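How to budget for a simulated work cell before you buy the real one

Omstead plans its bench automation in simulation first, and the purchase list is drawn up from the model. The steps below follow the order we use. They assume one liquid handler, one arm and one bench, and a buyer who has to defend every line of the budget.

1. Fix the task

Write down what the arm must pick up, where it must put it and how often. Leave out brand names at this stage. Abdelghani Ouazzani keeps ours to one page. If a part has a rated size or power, put that on the sheet as well, and label the part in the model to match.
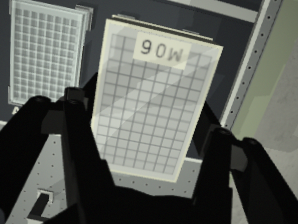

Gripper view in the model, with the panel marked 90W between the fingers.

2. Choose the gripper before the arm

The gripper sets the payload left over for the part. Take the arm's rated payload, subtract the gripper, its mounting plate and the cable, and compare the remainder with your heaviest item. Check the opening width against the widest item and the finger length against the tightest gap. A second set of fingers is cheap when ordered with the gripper. Budget for it now.

3. Lay out the bench

Place the largest machine first, then the arm, then the labware. Run the arm to every pick and place point and note any point it reaches only at full stretch. Move the base and repeat. We allow 10 layout trials before the drawing is frozen.

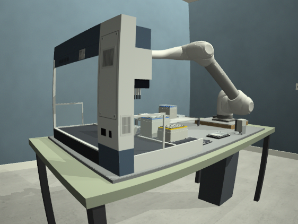
Once the drawing is frozen, measure the real room. Confirm door width, floor loading and the position of the sockets. Leave 40 cm behind the bench for service access. If the liquid handler has a side panel that must come off for repairs, draw it in the open position.

4. Cost the items that quotes leave out

Ask each supplier for the following as separate lines:

Mounting plate and fixings
Controller and its floor space
Guarding or area scanner
Software licences, per year
Delivery, lifting and installation
Operator training

Gritar and Noonan both quoted us for the same cell. Their arm prices were close. The difference lay in licences and installation, and it showed only after Naima El Sherbiny had both quotes reissued in this format.

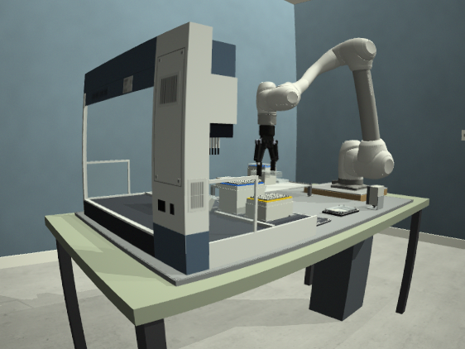
Consumables belong in the running budget. Multiply tips per run by runs per week, then add the tips used in commissioning. Our own commissioning used 178 racks, all charged to the project.

5. Set the order dates

Work back from the date the cell must be in use. Order the longest lead item first and hold payment on the rest until the layout is signed. Keep 2 weeks between delivery and the acceptance test. Send the signed drawing with the order and quote its revision number on both.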